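The boring half of the dataset

I spent most of May arguing with Sharon Mugo over whether we should throw out a third of our folding data. I lost, and I've come around to thinking I was wrong, so I may as well say why.

These come from one session with the hand-held grippers.

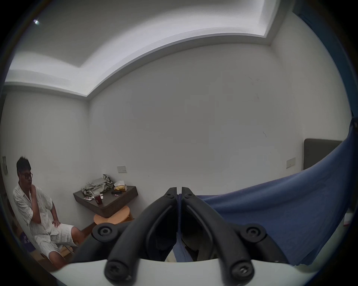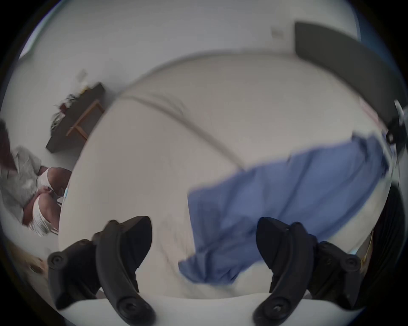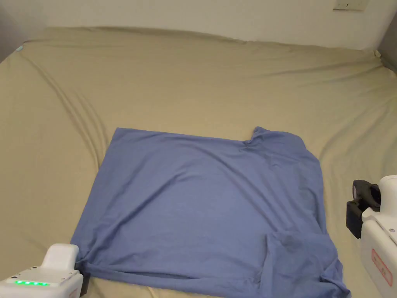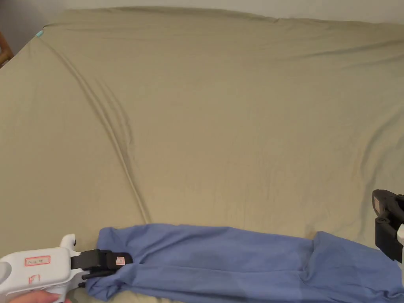

Blue cloth and the hand-held grippers. The first two views are from a camera on a gripper, the last two from head height.

My side of the argument went like this. If you want a policy to learn folding, give it folding! Clean starts, tidy middles, flat finished shirts. We had 3,068 clips and a lot of them were just somebody tugging at a bunched-up sleeve, or dangling a piece of cloth right in front of the lens, and I figured all of that was noise we were paying to store.

Sharon wanted every bit of it kept. Her point was that cloth spends most of its life in a mess, and a robot that has only seen neat shirts has no idea what to do with a heap (she said this a lot, loudly, mostly over lunch). So Teodor Wróbel trained it both ways on Niso, our little two-armed setup, and ran 200 trials of each. My tidy version looked great for the first few seconds and then got stuck the moment a corner flopped over. Sharon's was slower and kind of ugly to watch, but it kept regrabbing until it had an edge to work with.

Now, 200 trials on one robot is not a law of nature, and I still think people in our field are too quick to say "more data" and go home. Another 300 clips of the same person fixing the same shirt probably won't buy us much. What I'd like to see is 20 different people being clumsy in 20 different bedrooms, with their own lamps and their own bad habits.

I'd also like the papers to show more of this stuff. Everybody's results page opens with the perfect fold. Show me the sleeve that's inside out, and then show me the next four tries.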